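瓶身背面的小字，是我最近最爱读的东西 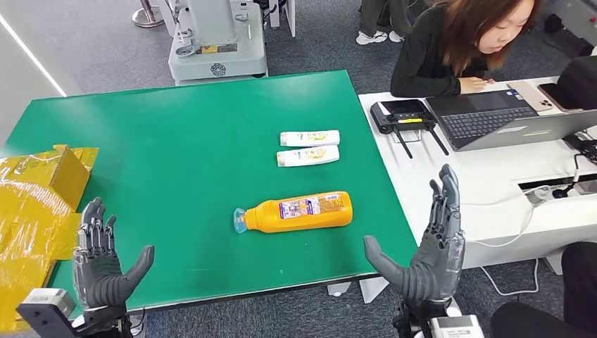 一、从一个睡不着的晚上说起

我要为一种几乎没有人当作文字来看的文字写一篇长文：说明书、成分表、使用方法、注意事项，还有那些挤在瓶身背面、字号小到要凑近灯光才能认出来的句子。

去年8月我在外地住了一阵子，住处没有网，带去的书三天就看完了。睡不着的时候我把浴室架子上的瓶瓶罐罐搬到床头，一个一个地读。洗发水、漱口水、一管不知道谁留下的护手霜。读到第二瓶我就坐起来了，因为我发现“请置于阴凉干燥处”这句话写得真好！八个字，没有一个多余，有动作，有方向，有气候。你把它放进一首短诗里，谁也不会觉得突兀。

从那以后我就收不住了。朋友请我吃饭，我先翻酱油瓶。去药店买创可贴，我站在货架前把旁边的喷雾也读完。回家以后我开始抄，抄在一个方格本上，到现在抄了54页。其中绝大部分是废话，这一点我承认，可是剩下的那些，我愿意和任何一本散文集里的好句子摆在一起比。

二、祈使句的尊严

中文写作课喜欢教人少用祈使句，说它生硬，说它像在训人。我从前也信。可是标签上的文字几乎全由祈使句组成，读上几百条以后，我对这个句式的看法整个变了。

“用前摇匀。”“避开眼周。”“开封后请尽快食用。”“勿近火源。”这些句子对你有要求，同时又对你有关心，而且它们的关心从来不抒情。一个从没见过你的人，在一间你永远不会去的办公室里，想到了你可能会把这东西弄进眼睛里，于是替你写了一句“如不慎入眼，请立即用大量清水冲洗”。我每次读到“如不慎”三个字都觉得很体面。它没有说“如果你粗心大意”，也没有说“如果你不听劝告”，它给出错的人留了台阶。请注意那个“不慎”，放在今天的口语里已经有点旧了，我们平时讲“不小心”，可是标签上还留着它，像老房子里留着的一扇木窗。

我有个不太成熟的想法：现代汉语里保存文言最多的地方，除了成语和碑文，大概就是瓶子背面了。“勿”“忌”“即”“均可”“适量”“遵医嘱”“详见封口处”。我们在聊天里早就不用这些字了，在这里却天天见面。一个小学生可能还没背过几首古诗，已经在牛奶盒上认识了“勿”字。

三、“适量”是一门学问

单独说说“适量”。

很多人讨厌这两个字，尤其是学做菜的人。盐适量，糖适量，水适量，到底是多少？我母亲那一辈的菜谱里全是适量，她们读得懂，我读不懂，为此我生过不少闷气。后来我在洗手液上看到“取适量于掌心”，一下子想通了一点。掌心有大有小，手有脏有净，写这句话的人如果非要写成几毫升，反而没有人能照做。“适量”把最后一步交还给你，它信任你有一只手，也信任你会看自己的手。

当然，滥用的也很多。我抄到过一个泡脚粉，整段使用方法里出现了四次适量：取适量粉末，加适量温水，浸泡适量时间，每周适量使用。读到最后一个我在厨房里笑出声来。这种写法就是偷懒了，写的人自己也不知道该怎么用，就把所有的空都推给顾客填。好的“适量”前后一定有具体的东西托着它，比如“挤出适量，覆盖刷毛即可”，这就好懂得多，你看得见那层东西铺在刷毛上的样子。

顺带说一句，我觉得写小说的人也该学学这个。写人伤心，写人害怕，哪里该给准数，哪里该写适量，差别大极了。

四、译文，迷人的译文

进口货上那张后贴的中文标是我的另一个大爱。它往往贴得有点歪，把原文盖住一半，字体是最普通的宋体，可里面常有惊人的句子。

我收藏里排第一的来自一种叫Dukitz的薄荷糖，铁盒底下的中文写着：“请让它自己在嘴里结束。”我猜原文的意思无非是“含服，勿咀嚼”。按翻译的标准这句大概不及格，可是你读一读，它多有感情！一颗糖自己在嘴里结束。我把这句抄下来的那天，走在路上还在念。

排第二的是Gustix的一款去油清洁剂，上面有一句“对顽固者请重复并等待”。指的是顽固污渍，漏译了两个字，就成了一句处世的道理。我后来真的用它劝过一个跟上司闹别扭的同事，她说有用。

还有Fleury的一款香皂，中文标写得非常规矩，一个错都挑不出，只有最后一行是“愿您洗得高兴”。我很想知道写这一行的人当时在想什么。整张标签都合乎规定，到了末尾忽然探出头来跟你打了个招呼。现在的译文越来越顺，机器翻出来的句子四平八稳，这样的招呼也越来越少。我不反对顺，买药的时候我比谁都希望它顺。我只是觉得，在不影响安全的地方，语言里留一点点歪，读的人会高兴一整天。

五、字太小了

夸了这么多，也要抱怨。

字太小了！我的视力还过得去，有些瓶子也得拿到窗边转着看。老人怎么办？我父亲吃的一种药，说明书展开来有半张报纸大，密密麻麻，他每次都折回去，说“反正一天两次”。那张纸里有他必须知道的事，比如不能和哪些东西同服，可它跟贮藏条件、生产地址、批准文号用的是同一种字号，排成同一堵灰墙。我花了一个晚上把其中一份的字数数了一遍，正文2459个字，他真正每天要用到的，我用圆珠笔圈出来，只有6行。

这件事让我很认真地生气了几天。写得好的句子，排得让人读不到，等于没写。我后来替他把那6行抄在卡片上，字有拇指盖那么大，贴在药盒盖子里面，他现在每次打开都要念一遍，念得抑扬顿挫，像在读报。

我理解厂家的难处，面积就那么大，规定要写的内容又一条不能少。可是留给正面那片大色块和大字的地方，能不能匀出来一点？我见过做得好的。Drarnholm有一种瓶装的木器保养油，整个背面只有10行字，行与行之间空得很开，“薄涂”两个字单独占了一行。就那么两个字！站在货架前一米远都看得清。我不保养木器，家里也没有什么像样的木器，还是买了一瓶回来，放在书架上看。

六、标签里的时间

再说一类句子，关于时间的。

“保质期至”“开封后三个月内使用”“请于静置五分钟后冲净”。一个瓶子上常常同时走着好几个钟：生产的那天，过期的那天，你拧开盖子的那天，还有此时此刻要你等的五分钟。前两个印得清清楚楚，第三个谁也没替你记，你得自己记。所以现在我开什么都会拿笔在瓶底写个日子，家里人一开始笑话我，后来冰箱里的果酱上也出现了别人的笔迹。

我外婆不看保质期，她看颜色，闻味道，用指甲刮一点下来捻一捻。她那一代人跟东西之间没有隔着一张标签，或者说，标签长在她的鼻子里。我没有这个本事，我得靠读。有时我会想，我们读的这些小字，就是把从前外婆们口头讲的那一套写了下来，给住得离外婆很远的人看。“忌与某某同食”，这不就是饭桌上的口气吗？“置于儿童不易触及之处”，从前的说法是“放高点，别让小的够着”。换了衣裳，话还是那句话。

七、一点怎么读的心得

如果你被我说动了，想今晚就去浴室试试，我有几条很私人的经验。

先别读成分表。成分表是高手读的，一上来就碰那些带“酯”带“醇”的长名字容易泄气。从“注意事项”读起，那里的动词最好。

读出声来。标签文字的节奏大多是四个字四个字走的，默读感觉不到，一出声就有了，尤其是洗衣类的，“深浅分开，反面晾晒”，简直可以拍着手念。

留意标点。很多标签一逗到底，到最后才舍得给一个句号，读起来一口气提着下不来。偶尔碰上一个会用分号的，我会对那个牌子生出好感来，下次多半还买它。

旧瓶子扔掉以前再读一遍。我有好几句最喜欢的，都是在垃圾桶边上发现的，瓶子用了大半年，天天拿在手里，从来没转过去看过背面。

药的说明书另当别论，那是要正襟危坐读的，读不懂就去问药师，别拿它当散文。

八、写的人

标签没有署名。书有作者，电影有长长的片尾，连一首广告歌都查得到是谁作的曲，可是“请置于阴凉干燥处”是谁第一个写下来的？没地方查。这句话被印了不知多少遍，读过它的人恐怕比读过任何一本畅销书的人都多，写它的人也许拿着一份普通的工资，写完就去吃午饭了。

我试过给几家公司写信，问他们背面的文字由谁负责。多数没有回音，有一家回了，说是“由相关部门统一拟定”。我把这句话也抄进了本子，它本身就很像一条标签。后来又收到另一家的回信，很短，说他们那里写这些字的同事看了我的信，觉得很意外，把它打印出来贴在了工位上。

我为这封回信高兴了好久。本子还剩不少空页，上个星期刚抄进去一句，是一包干海带上的：“泡开后体积会变大很多，请选用大一些的盆。”那个“很多”用得真实在，我家那只盆就小了。

2026年1月11日，星期日

联系我们 | 投稿须知 | 版权所有，转载请注明出处 | 返回顶部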